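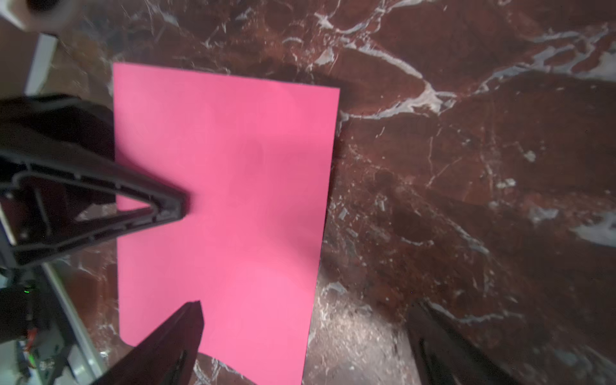

Paper-folding robot project back at work after gripper fault

26 Jul 2018

The folding team at Provemport is running its two-finger grippers again after a fault that had one of them closing when it should have stayed open. No one was hurt, and the only casualties were a few sheets of paper and one very surprised engineer!

The trouble showed up during a long run of pick-up trials at the Julotberg workshop. The robot is learning to lift single sheets off a smooth stone surface, a job that sounds easy until you try it with two stiff plastic fingers (a sheet lying flat gives them almost nothing to grab). On trial 1343, operator Shalini Srivastava reached in to straighten a sheet while the arm was paused, and the gripper snapped shut a hand's width from her fingers.

"It made this tiny click and I was already halfway across the room," Srivastava said. "The arm did what we told it. The gripper had its own ideas."

She hit the stop button and the team shut everything down. Bastien Delorme, who looks after the electronics, spent the next 9 days chasing the problem through the wrist. He finally found it in a signal wire that had worn through its sleeve where it bends with the joint. When the bare spot touched metal, the controller read it as a command to close.

What makes the find so exciting is that it turned up a second problem. The pause button had been stopping the arm but leaving the gripper motor powered, so even a perfect wire would not have made it safe to reach in. Delorme and software lead Quentin Lebrun have now tied the two together, and a pause cuts power to the fingers as well. Lebrun tested the change with 200 pauses in a row, and every one of them left the fingers limp.

The wiring has a new path too, with more slack at the joint and a tougher sleeve from Stendach. Operators will check it at the start of each shift, and hands stay out of the work area until the arm is parked and the power is off.

Srivastava is back at the controls and can't wait to get going on thinner paper, which the team had planned to start in January. First, though, there are 17 trials from the day of the fault to run over again.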